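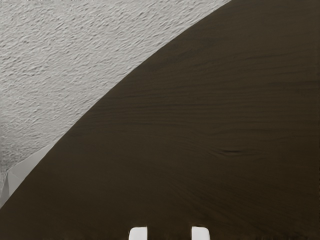 Vue de simulation : le plateau de table en bois sombre et, au bas de l'image, les deux doigts de la pince ouverte.

Journée portes ouvertes de l'atelier d'automatisation Nurkalano
Notes de l'intervenante, présentation d'accueil
Dorota Górecki, novembre

Diapositive 1. Ouverture

Mesdames et Messieurs, au nom de la direction de Nurkalano, je vous souhaite la bienvenue dans nos locaux. Je remercie de leur présence les représentants de la société Plastgate, ainsi que les enseignants du lycée technique Jabłońska et leurs élèves.

Excuser M. Czesław Nowakowski, retenu à l'extérieur jusqu'à 15 heures. Il rejoindra le groupe pour l'échange final.

Rappeler les consignes : téléphones en mode silencieux, sacs au vestiaire, passage du marquage jaune uniquement sur invitation d'un membre de l'équipe.

Diapositive 2. Objet de la visite

La présentation porte sur le programme Gaka, consacré à la saisie d'objets courants par un bras manipulateur. Elle durera le temps nécessaire à une bonne compréhension de la démonstration et sera suivie de la visite proprement dite, en deux groupes.

Le programme comporte deux volets. Le premier se déroule entièrement en simulation. Le second se déroule sur le banc d'essai, que vous découvrirez après la pause. Les deux volets sont conduits par la même équipe, sous la responsabilité de M. Igor Kołodziej.

(Marquer un temps. Vérifier que le fond de la salle entend correctement.)

Diapositive 3. La vue depuis le poignet

Revenir à l'image affichée à l'accueil.

La vue est celle dont dispose le programme de commande lorsqu'il prépare un mouvement. Il s'agit d'une image de synthèse. Le plateau ne porte aucun objet et rien n'est tenu entre les doigts. Nous commençons volontairement par cette situation, car le programme doit savoir reconnaître qu'il n'y a rien à saisir et s'abstenir de refermer la pince.

Attirer l'attention sur le bord courbe du plateau. Les visiteurs habitués aux tables rectangulaires des ateliers sont souvent surpris par ce choix. Une limite arrondie oblige le programme à évaluer à chaque instant la surface réellement disponible. De l'autre côté de ce bord, la surface gris clair au relief marqué ne fait pas partie de la zone de travail.

Signaler également la petite marque foncée dans le veinage du bois, à droite du centre. Un programme insuffisamment entraîné peut prendre une telle marque pour un objet mince posé à plat. Mme Urszula Sowa, chargée des essais, a constitué à cet effet une série de 400 plateaux virtuels dont le veinage, la teinte et l'éclairage varient.

Ne pas entrer dans le détail du calcul de rendu. En cas de question, renvoyer à Mme Sowa, présente au poste de simulation pendant toute la visite.

Diapositive 4. Déroulement d'un essai

Un essai commence par le placement de la pince au-dessus du plateau, doigts ouverts. Le programme analyse ensuite l'image, retient ou non une cible, puis propose une trajectoire. L'opérateur conserve en toute circonstance la faculté d'interrompre la séquence.

Chaque configuration est répétée 100 fois avant d'être admise sur le banc d'essai. Les échecs sont conservés au même titre que les réussites et relus chaque semaine par l'équipe. M. Kołodziej insiste sur ce point auprès des stagiaires : un essai interrompu doit être consigné avec le motif de l'interruption, même lorsque celui-ci paraît évident.

(Si le temps manque, passer directement à la diapositive 6.)

Diapositive 5. Limites connues

Il convient de présenter cette partie sans détour. La simulation restitue convenablement la géométrie de la table et des doigts. Elle restitue moins bien les frottements, la souplesse des emballages et les reflets des matières transparentes. Les pièces fournies par Plastgate ont mis ces insuffisances en évidence dès le printemps, et certaines d'entre elles ne sont toujours pas saisies de manière satisfaisante sur le banc.

Nous n'annonçons pas de date pour la résolution de ces difficultés. Toute question relative au calendrier contractuel sera adressée par écrit à M. Eugeniusz Górecki.

Diapositive 6. Organisation de la visite

Le premier groupe suivra Mme Sowa au poste de simulation. Le second suivra M. Kołodziej au banc d'essai. Les groupes permuteront à 14 h 30.

Au poste de simulation, les visiteurs pourront déplacer eux-mêmes la pince virtuelle au moyen de la manette. Les élèves du lycée Jabłońska sont prioritaires. Prévoir 5 minutes par binôme.

Au banc d'essai, 4 postes d'observation sont disponibles derrière la vitre. Le port des lunettes de protection y est obligatoire, y compris lorsque le bras est à l'arrêt. Les photographies sont autorisées au poste de simulation et interdites au banc.

Diapositive 7. Échange avec la salle

Remercier l'assistance et donner la parole au public. Questions à prévoir :

Sur l'emploi : rappeler que le programme Gaka relève de la recherche appliquée et qu'aucun poste de production n'y est rattaché.

Sur les stages : les candidatures sont reçues par le secrétariat, avec une lettre de l'établissement.

Sur l'accès aux images de simulation : elles peuvent être communiquées aux établissements partenaires sur demande motivée. Les enregistrements du banc d'essai ne sont pas diffusés.

Inviter ensuite les participants à rejoindre leur groupe dans le hall. Laisser la diapositive 7 affichée pendant la sortie.

À consulter également
Programme Gaka : présentation générale
Consignes de sécurité à l'usage des visiteurs du banc d'essai
Accueil des élèves du lycée technique Jabłońska
Partenariat avec Plastgate : pièces d'essai et conditions de prêt

Contact | © Nurkalano, tous droits réservés | Retour en haut de page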